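Home | Knowledge base | My tickets | Contact | Log out

Ticket 147 - Boiler loses pressure overnight, fault light in the morning
Status: closed
Product: Beddoe combi, with Ratel wireless thermostat
Site: first-floor flat, Tukton

Customer's report

The pressure gauge reads normal in the evening and has dropped to nearly nothing by 8 am. The boiler then locks out and shows the low water light. I top it up with the filling loop under the casing, it fires, and we have heating and hot water for the rest of the day. It started in October, when the heating came back on after the summer. There are no damp patches on the ceiling below that anyone has told me of. The radiators were put in with the boiler. The thermostat was added later and seems fine.

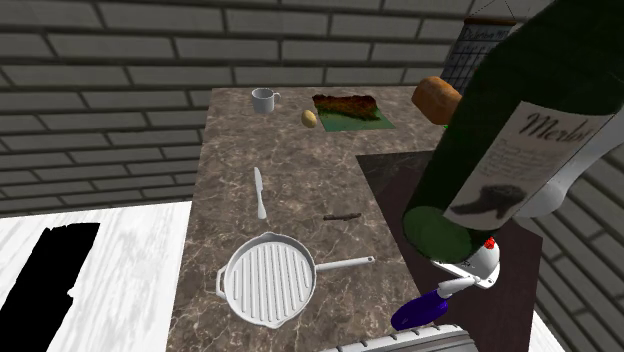

Reply 1, support desk

Thank you for the details. A boiler that loses pressure has either a leak on the heating side or a fault with the expansion vessel. Before we book a visit please do the following.

Check that both valves on the filling loop are fully closed. The handles should sit across the pipe.

Feel around every radiator valve with a piece of dry kitchen roll, including the nut underneath. Do this with the heating off and the radiators cold. Small leaks dry up on a hot valve and leave only a green or white crust.

Find the copper discharge pipe where it goes out through the wall. Tie a freezer bag over the end and leave it overnight.

Write down the pressure last thing at night and first thing in the morning, for 3 nights.

Please don't top up more than once a day. Fresh water brings air and scale into the system.

Customer's update

Valves on the loop are closed. Kitchen roll came away dry on all the radiators except the one in the back bedroom, which left a faint mark. I nipped the nut up a quarter turn. Pressure still fell the next two nights, a bit less than before. The bag on the outside pipe had water in it both mornings, enough to cover the bottom.

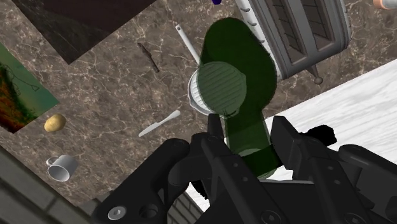
Wola depot, October

Engineer's visit notes. Water in the bag points to the pressure relief valve passing. Isolated the boiler and drained it down. Expansion vessel had no air charge, and no water came out at the Schrader valve, so the diaphragm is sound. Pumped the vessel back up to the figure on the data plate. Relief valve would not reseat after being lifted by hand, grit on the seat. Replaced it. Remade the joint on the back bedroom radiator with new paste and a new olive.

Refilled, bled all radiators from the lowest up, added inhibitor. Ran the heating for an hour with the thermostat at maximum. Gauge rose a little as it warmed and stayed well out of the red. Discharge pipe dry at the end of the test - bag left on for the customer to check.

Reply 2, support desk

Please keep the night and morning readings going for another week. A small drop in the first couple of days is normal while the last of the air works its way out, and you may need to bleed the towel rail again.

Customer's update

Same reading night and morning all week. Bag dry. Towel rail had a bit of air in it, topped up once after bleeding and not since. The thermostat dropped its connection once when the boiler was switched off at the wall, but came back after I held the pairing button in. Happy for this to be closed.

Closed by support desk. Cause recorded as vessel charge lost and relief valve passing. Vessel charge to be checked at next annual service.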